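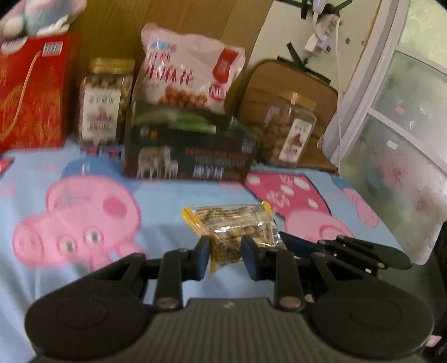

Ticket: Snack table cloth, marks and missing labels
Site: Prendetov, upstairs tea room
Status: Open, nearly there

Logged in July, 10:40
Problem: greasy spots on the light blue pig cloth and crumbs in every wrinkle. Also, half the snacks have no price tag, so people are guessing. I love this cloth (the pig in the blue cap is my favourite) and I really want to save it!

Tried first: shook it out of the window. Crumbs gone, spots still there.

11:15
Rubbed a drop of washing-up liquid into the worst spot and left it for 13 minutes, then dabbed with cold water. Big improvement! The printing on the cloth hasn't budged. Did the other spots the same way and let it all dry over the radiator.

12:30
Cloth back on. New rule for small clear packets: check the seal before they go out, all the way along. Crinkly ones are the hardest to judge, so give them a gentle squeeze and listen for air. Two from the Dunstan cupboard hissed, so those went in the bin.

14:05
Moved on to the tags. The old ones curled up and fell off anything shiny. Trinness sent over a roll of 200 paper dots and they are brilliant – they stick to lids, bags and boxes, and peel off without leaving glue behind.
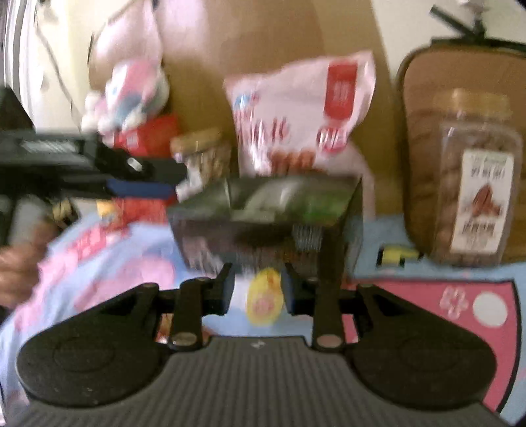 Pink snack bag, dark box and the jar with the gold-coloured lid, all on the blue cloth.

14:50
Tall bags kept flopping forwards. Fix: box in front, bag behind. Simple, and it looks so much better!

Still to do
- Ask Prornholm whether they have a second cloth in the same print. Ours needs to be at least 130 cm long.
- Tag the jars. Dot on the lid, please, so the contents can still be seen.
- Wipe-clean cover for the busy weeks? Happy to test one.

Leaving this open until the second cloth is sorted. If a spot comes back, add it here with the time and what was spilt.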